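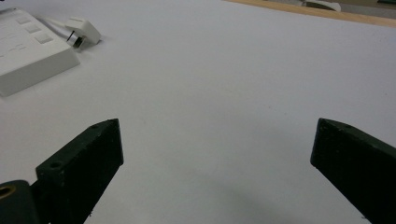 January 9, 2020

I finally dropped the landline. I had been meaning to do it since March, when the bill went up for the second time, and I kept putting it off because my aunt Raili is the only person who still called it and I didn't want to have the conversation with her.

The conversation took four minutes. She wrote down my cell number, read it back to me, and then told me about her knee.

The phone company took a lot longer. I was with Tikkanen, who bought out the old Stonholm exchange when I was still in the apartment over the bakery. You can sign up on their website but you can't cancel there. You have to call, and if you call from the line you want to cancel, the menu sends you to billing. I used my cell the second time and got a woman named Tiina Nurmi, who was perfectly nice and offered me six months at half price. I said no. She offered to bundle it with TV. I said no to that too, and she gave me a confirmation number, which I wrote on the back of the gas bill.

A few things to know if you're planning to do the same:

Check whether your internet comes in on the same line. Mine doesn't, but Jurgita's did in Zirdale and she was without it for over 72 hours.

Go through your accounts first. I had the old number on file with the dentist, the library, the bank and the place that services the furnace. The bank was the worst. They wanted to confirm the change by calling the old number, and I'd have been stuck if I had done it in the other order.

Save your answering machine messages if you want them. Mine had two left on it. One was from the furnace people. The other was Kauko from when we were both still working at Vadum, telling me the parking lot was iced over and to use the back entrance. I played it a couple of times and recorded it on my cell. The sound is poor but you can tell it's him.

The last bill came yesterday and it was a credit, not a large one. I unplugged the phone from the kitchen wall and there is a clean square on the paint where it used to be. Anneli says to hang a calendar over it. I'll probably repaint, but not until it's warm enough to have the windows open.

The number is already out of service. I tried it.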